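**Sensory tray for a toddler, what goes in it??**

**telma_b**
ok so trying to set up one of those touch and feel trays for my niece, she's 2. Got a big plastic tray w/ raised rims. No clue what to put in it. Rice went everywhere last time, never again. Ideas? Cheap pls, budget is basically zero until March

**ksawery_g**
Fewer things than you think. Some wood, some cloth, something squishy. Done. Mine ignored the 800 little pom poms and spent the whole morning with a washcloth

**dester_dad**
disagree, more is better at that age. We did up to 8 things at a time and swapped them out when she got bored. Flello sells a set but its overpriced imo

**ksawery_g**
8 is a lot for a two year old. She'll just dump it

**dester_dad**
they dump it anyway lol

**Felicja M**
Look around the house first. Old towel cut up, bit of rope, blocks. Rope is great bc its so different from everthing else. Just keep it short, and stay with her the whole time

**telma_b**
good call on the towel, have a ratty one. Do I need to hem it? Frayed edges ok?

**Felicja M**
I never hem. Trim any long threads, that's it. Fraying is half the fun

**jaroslaw_a**
Sorry but I would hem. Loose threads + small fingers. Takes two minutes

**telma_b**
ok will think about it. Current plan is counter next to the sink so cleanup is easy, then carry the tray down to the floor for her

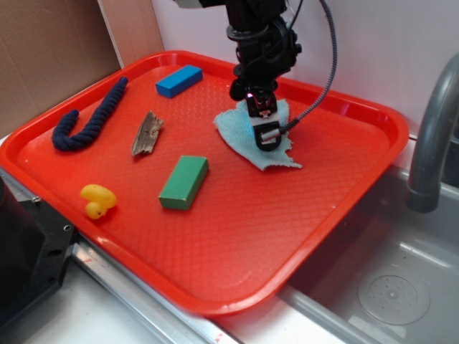
and still going back and forth on bark. Felt nice and rough to me but my sister says splinters. Could rub it down a bit first? Or swap for a pinecone

**jaroslaw_a**
Sand it, 200 grit, quick pass. Kills some of the texture tho. Rubber duck is always a hit btw

**ksawery_g**
Skip the bark. Pinecone sheds too. Wood blocks are plenty

**dester_dad**
keep the bark!! kids need rough stuff. Everything from Mikska is so smooth it's boring

**telma_b**
lol ok. Sanding the bark, trimming the towel, duck stays. Will report back after her nap, prob 3ish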